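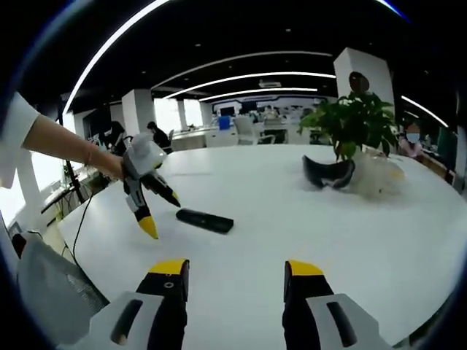 Taking a group to the open day at Drellbridge, what should we expect?

Posted by Lullar, June 20, 2025

Hello all! I've signed up a small group of 6 from our library's tinkering club for the robotics open day at Drellbridge, and I'm trying to work out what to tell them. The invitation mentions a demonstration with hand-held grippers and says guests may get a turn, but it doesn't say how long that takes or whether you need any experience. A couple of our members are in their seventies and a little shy about gadgets (one of them is my mother, bless her). Is it mostly standing and listening? And is there anywhere to sit down?

Matúš Trnka

I went to the one they held in February and had a lovely time, so please tell your mother not to worry. You hold a gripper in each hand and pick things up off a table with the yellow tips, and that really is most of it. The young woman helping us was very patient and let me go again when I dropped my piece.

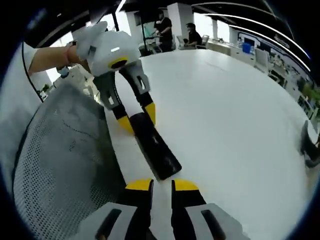 What I found hardest was getting both hands to agree when the thing you're lifting is long and flat. My advice is to take hold of one end first, wait a moment, and then bring the other hand in nice and low. Don't squeeze for dear life the way I did! Your forearms will let you know about it the next morning. As for sitting, I asked for a chair during the talk and they brought me one right away, but I'd write ahead for a group your size. The talk ran long when I was there, with a good many questions about how they use the recordings to teach the robot arms, and I'm afraid several of those were mine.

Wadach

Parking is the bad part. The lot was full when I got there and I ended up walking 600 yards from the street. Take the 793 bus if you can, it stops right by the door.

Amin

Wear short sleeves or roll them up. Can't help with the chairs, I only stayed for the first half.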